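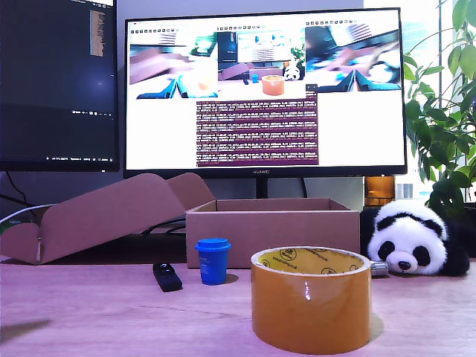 Grernon Packing Tape, Amber

Item no. 609
Sold by the roll or in a carton of 6

Grernon is our everyday carton sealing tape. It suits light to medium boxes, mailing tubes and padded envelopes, and it sticks well to recycled cardboard, where cheaper tapes tend to lift at the corners. The colour hides scuffs on brown boxes and is easy to find when you need to cut a parcel open.

Use it at room temperature. For boxes going into a cooler or an unheated shed, order Drara Cold Store tape instead (item no. 906).

How to apply

Wipe dust off the flaps and close them so the edges meet. Run one strip along the centre seam and let it carry on down each end of the box. Press it flat with your palm. Heavy boxes need a second strip on the bottom — books and tinned food especially.
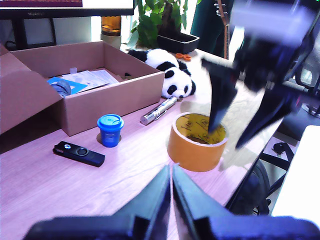 Storage

Keep rolls out of direct sun and away from heaters. Stand them on end or hang them on a peg. A roll left lying on a dirty floor picks up grit along its sides, and the tape will then split as you pull it. Rolls stored properly should be used within 9 months of delivery.

Dispensers

Grernon fits the Ginik hand dispenser and the Pavlović bench dispenser. Both are sold separately, and spare blades are kept in stock for each. The Ginik is the better choice if you move around while packing. The Pavlović needs a bench with a square edge to clamp onto.

Delivery and returns

Cartons ship from our own warehouse. Single rolls can be added to any order at no extra freight. Unopened cartons may be returned for a refund or swapped for another colour — clear and white are both available. Opened cartons can't be returned unless the tape is faulty.

Page updated 16/04/2025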